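Windwood Kitchen Corner: laying out the table with tape
by Safta Bucur, February

17 comments | 42 shares

Many of you wrote to me after the last newsletter and asked how we keep the order on the long table when we lay out the kitchen things. I promised to answer, so I will tell it in the order in which we do it.

1. The tape

Blue painter's tape is good for this work. I put down one strip along the table and one across, and the place where they meet is my starting point. Do not pull the tape while you lay it. If you pull, it goes to one side or it makes a small fold when you press it, and then the line is not straight any more. A fold can stay if it is far from the places you use. I used to measure every line, but now I do it by eye and I am satisfied.
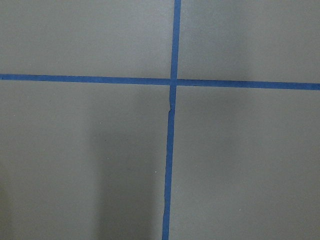

2. The paper

On the long table we use brown paper, and the blue lines go on top of it. A roll from Girard is 2000 cm long, so we do not need to save it so much. Please cut the paper longer than the table, because it is easier to make it shorter later than to add a piece. Two people should hold the ends. When the paper lies flat, mark the long lines first and then the short ones.

3. The pot and its lid

The pot needs a free place beside it for the lid. I ask everybody to put the lid down flat on the right side of the pot, with the knob up. In my kitchen at home I always leaned the lid on the wall, and two times it fell down. A glass lid is not cheap.

The corn goes into the pot standing up, if the pot is deep enough. For practice we start with one cob, and only later we try with more. 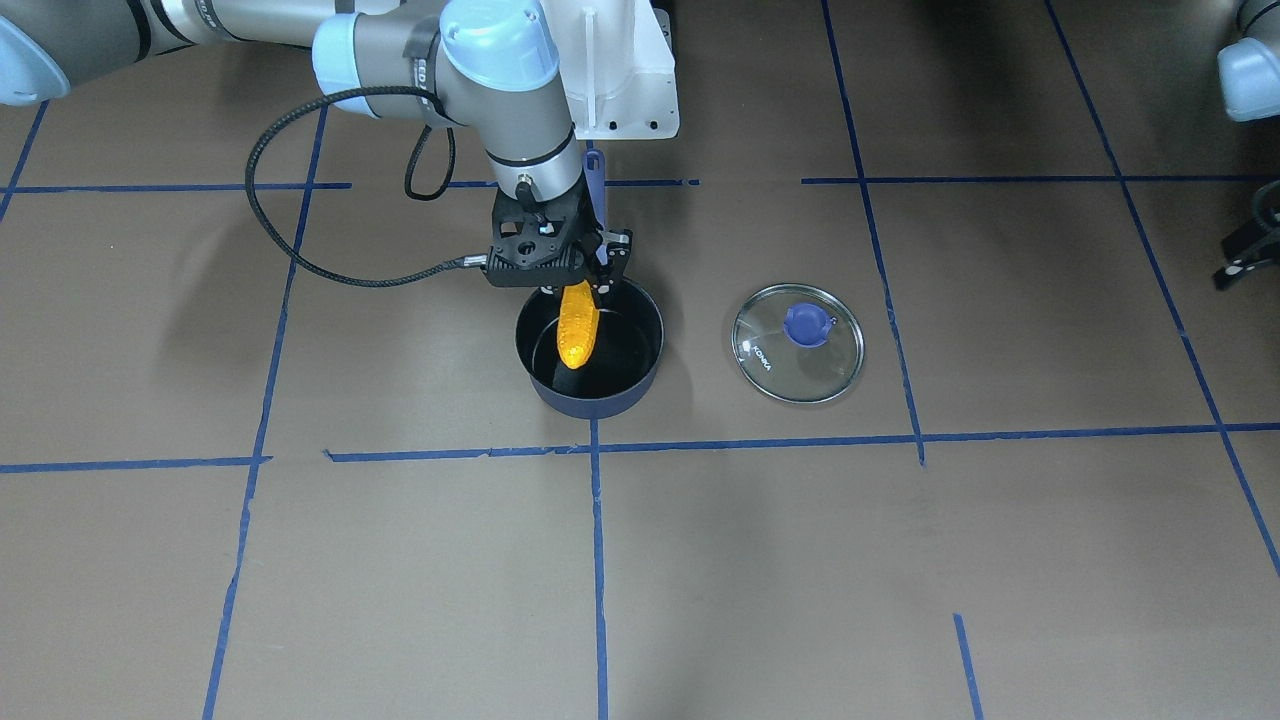 I should also say something about the size. A pot which is too wide takes the place of its neighbors, and after that the lines do not help anybody. Before you bring your own pot, please compare it with the cells. If it goes over the line on all sides, leave it at home and use one of ours from the Clustano shelf. The shelf is open until 5:10 in the afternoon, and the key is with me.

4. The small dishes

Small things get lost on a big table, so they should have a dish. A glass dish on a stem is easy to see from the far end, and it is also nice to look at. I prefer clear glass, for the reason that you can check from the side what is inside. Leave some free space around the foot of the dish, as the stem can tip if a sleeve touches it.

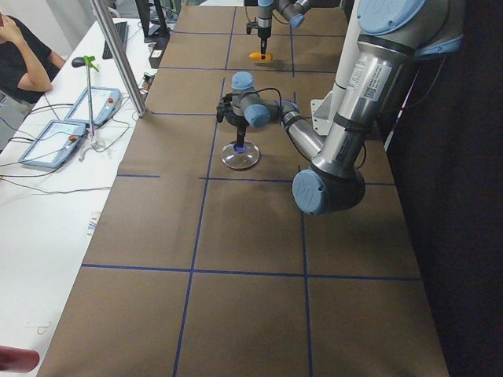 The long table with its brown paper and blue lines.

When all is finished, lift the tape slowly and keep the paper if it is still clean. The next list of kitchen things will be in the Skuveo folder, and I will be thankful for your corrections, also for my English.

Contact: Windwood newsletter desk | © Windwood | Back to top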